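Paltville Allotments and Gardens Board > Kitchen > Storing and preserving

Topic: Runner beans, freezing without blanching?

mossgate
We have far more runners than we can eat this September and the freezer has one drawer free. My mother always blanched hers. A neighbour on the next plot says she slices them, bags them and puts them straight in. Has anyone done both and compared?

plot_35
I did both last year from the same picking. Up to Christmas I couldn't tell them apart. By March the raw ones had gone grey and tasted of hay. If you eat them early, don't bother with the pan.

Wostov
Disagree with that. Mine were tough by November without blanching. It depends on how old the beans are when you pick them. If they're stringy to start with, nothing will save them.

plot_35
Mine were picked small, so that may be the difference.

Olaia Llorente
I blanch everything. Small batches in boiling water, then straight into cold water, then drained on a tea towel until there's no water left on them. After that I open-freeze them in a shallow steel tub and bag them up the next morning. They stay separate that way and you can pour out what you need. 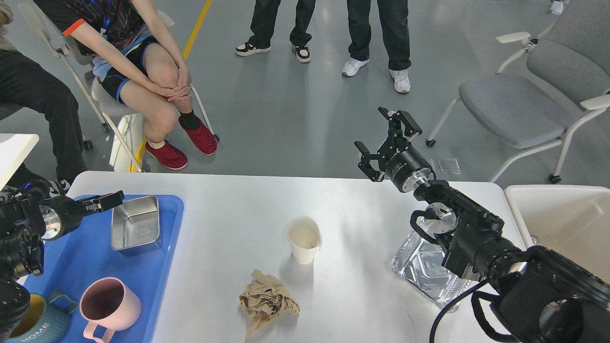

How long do you leave them in the boiling water?
Sliced ones get 90 seconds from when the water comes back to the boil, and whole small ones get longer.

mossgate
Thanks. I was going to give them 4 minutes because that's what my old book says.

Wostov
4 minutes is cooking them. They'll be mush when you heat them again.

Drarkix
Depends what you want them for. I give mine the full 4 because they all go in soup and stew. The steel tub is a good idea though. I've used plastic ice cream tubs for years and they crack when you twist them.

Olaia Llorente
Steel gets cold faster as well. Mine doesn't have a lid, so I put a plate on top. I keep it with the mugs, as the cupboard is full of jars.

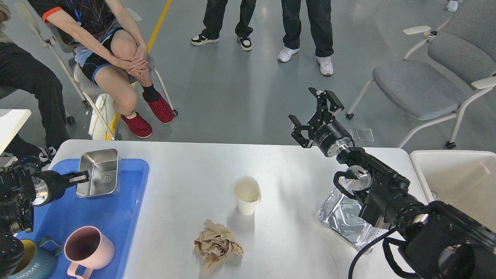
Steel tub, and the HOME mug on the blue tray.

mossgate
Did a first lot last night, 18 bags. Half blanched, half not, all labelled. I'll eat one of each every month and see who's right.

Wostov
Put the date on as well as the type. I had a bag once that could have been any year.

Drarkix
And flatten the bags before they freeze. They stack like books and you get a lot more in a drawer.

Olaia Llorente
One more thing on the tub. Don't fill it to the top. One layer of beans, two at most, or the middle ones freeze in a lump and you're back to hitting it with a rolling pin. 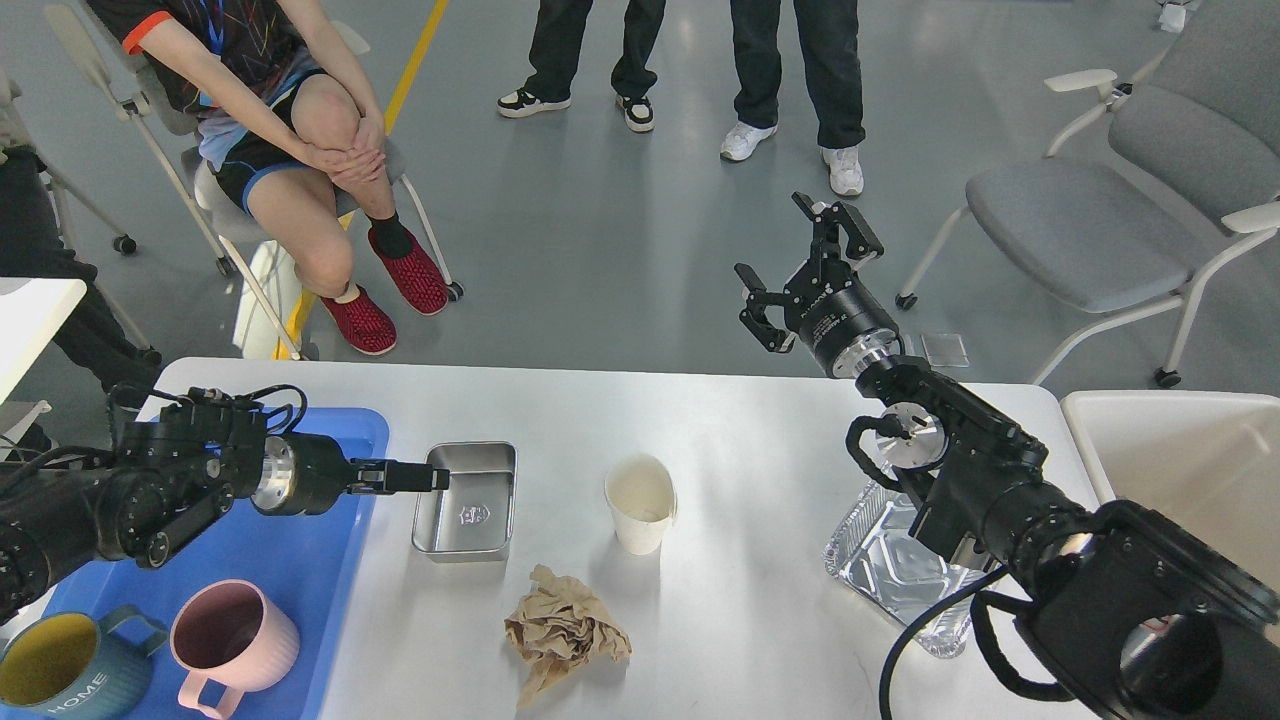
Chaturvedi
I'd skip the freezer altogether and salt them. My grandmother did a crock every year, a layer of beans and a layer of salt, and they kept until spring.

plot_35
Salted beans are horrible. You can soak them all night and they still taste of the sea.

Chaturvedi
You need to rinse them first, then soak for two hours only. Overnight makes them tough.

mossgate
I might try one jar. What sort of salt?

Chaturvedi
Coarse, with nothing added to it. Table salt goes slimy.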